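Iron and Your Thyroid Pills: Notes for Session 2
Women's Health Evening Course, handout by Poonam Pant

Hi everyone! These are my notes from the March session, typed up the way I said them, so forgive the rambling.
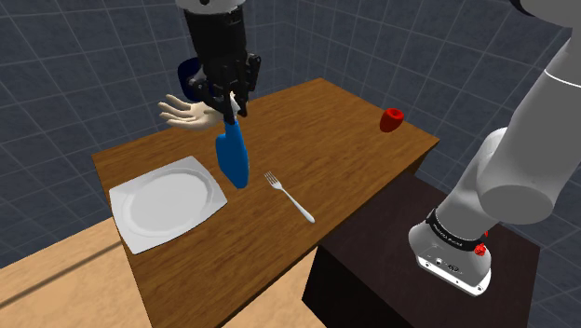

I started with my own story, and I'll start there again. I was tired for most of a year. I mean the kind of tired where you sit in the car outside your own house for ten minutes before going in. My hair was coming out in the shower and I blamed the shampoo (I changed it twice!). When I finally got bloodwork, my thyroid was underactive and my iron stores were low too, and I had never thought of those as two separate things to look at.

So, some words you'll hear:

Hypothyroidism: your thyroid makes too little hormone. Common signs are tiredness, feeling cold, dry skin, constipation, heavier periods.

TSH: the blood test most doctors order first. When the thyroid is slow, TSH usually goes up.

Ferritin: shows how much iron you have stored. You can have a normal hemoglobin and still be low on this one, so ask if it was checked!

Now the bit Sneha asked me to repeat. Iron tablets and thyroid tablets don't get along in the stomach. Iron grabs hold of the thyroid medicine and less of it gets into your blood. Calcium does the same thing. The usual advice is to keep them four hours apart, but check with your own pharmacist. I take my thyroid pill with plain water when I wake up, then wait 60 minutes for breakfast (yes, coffee counts as breakfast, sorry Armindo), and my iron goes in the afternoon with a little orange juice.

Rajkumari wanted to know if she could stop her pills once she felt better. Please don't, not without talking to your doctor first. Feeling better may well mean the dose is right.

And if you are pregnant or trying, tell your doctor early, the dose often needs to change.

For next time: write down everything you take for one week, vitamins and teas included, with the time of day next to it. Shanti has spare copies of the chart if you lost yours.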